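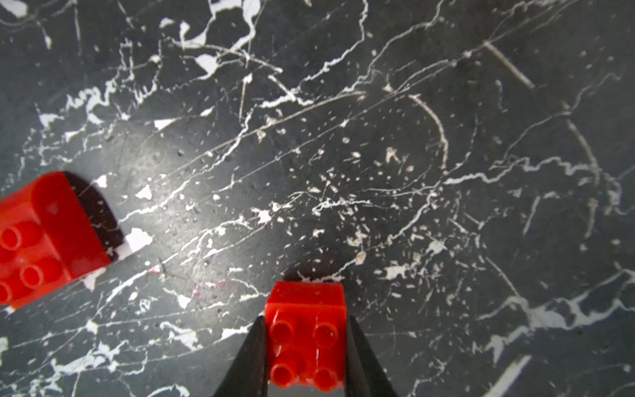
*White veins on charcoal gray, branching and running mostly on the diagonal.*

The first time Florencio Rivas made me look at a rock properly, we were standing in the lobby of a bank in Cabanatuan and I was late for a bus. He had stopped dead in front of the wall. People were walking around him. "Look at this," he said, with his finger a hair away from the stone. "This line cuts that one. So this one is younger!" I missed the bus, and I have been looking at floors, walls and counters ever since.

Rivas taught high school science for most of his working life, and these days he leads what he calls lobby walks. You meet him outside a building at four in the afternoon, when the light comes in low through the doors, and for the next two hours you go nowhere fast. A hotel entrance can take forty minutes if the stone is good. He carries a hand lens on a bootlace and a small flashlight, and he will get down on his knees in front of a reception desk without a second thought (ask the guard first, he says, and always say good afternoon).

What he teaches is how to read veins, and it is much easier than I expected. Marble starts out as limestone, which is mostly the mineral calcite. Bury it deep, squeeze it and heat it, and the grains grow into each other until the old shells and layers are mostly gone. Somewhere in all that the rock cracks. Hot water moves through the cracks carrying dissolved minerals, and the minerals settle out and fill the gap. In a dark stone the filling is very often white calcite. So a vein is a healed break, and a stone full of veins has been broken a great many times.

Once you know that, you can start putting the breaks in order. Find a place where two veins meet. If one runs straight through and the other is chopped in half, the straight one came later. If the two halves of the chopped one don't line up, the rock slipped along the new crack before it healed. Rivas has a favorite panel in a pharmacy where you can follow 3 sets of cracks this way, oldest to youngest, and he gets as worked up telling the order as other people do over a ball game.

The gray comes from something simpler. Dark limestones and marbles usually get their color from carbon, the remains of tiny living things that settled into the mud of an old sea floor. A small amount is enough to turn the whole stone. I find that wonderful – you lean on a counter to sign for a package and you are leaning on ancient plankton.

Of course, plenty of what looks like marble isn't. Octavian Ghiță knows this better than anyone I've met. He spent 17 years matching slabs at a yard called Grivido before moving to Denent, a small company that makes printed and cast surfaces, and he talks about the change with no embarrassment at all. "I love the real thing and I love a good copy," he told me. "A bad copy makes me want to lie down."

His test for a copy is to look for the same thing twice. A printed pattern has to repeat somewhere, and if you find an odd little fork in a vein, you can walk along the wall until you meet its twin. Then check an edge. In real stone a vein goes down into the slab and comes out the side, often at a slant. In a print it stops at the corner or turns it too neatly. Touch helps less than people think, he says, though real stone does pull the heat out of your palm.

At Denent he keeps a drawer of sketches he made from slabs he couldn't bear to see sold, each one numbered in pencil. The last one I saw was 2708. He draws only the veins, with a soft white crayon on black paper, and the hardest thing to get right, he says, is the way a line gets thin and wiry and then suddenly spreads out. A beginner draws lightning. Stone is clumsier than lightning, with blotches and dead ends and stretches where very little happens.

I took his advice home and tried it with a piece of chalk and a roofing slate. I drew lightning. I'm getting better, though!

Rivas and Ghiță have never met, but I've carried messages between them, and this February they started trading drawings by mail. Rivas sent a rubbing of the pharmacy panel. Ghiță sent back the same panel redrawn, with one vein marked in red and a note saying he thought it was older than Rivas claimed. There was silence for a week. Then Rivas went back with his flashlight, took another look down by the baseboard, and wrote to say he'd have to change what he tells people on the walk.

The walks run every Tuesday. The next one begins at Kela, a café with four dark tabletops and very patient staff, and Rivas asks that you order something before you get the lens out.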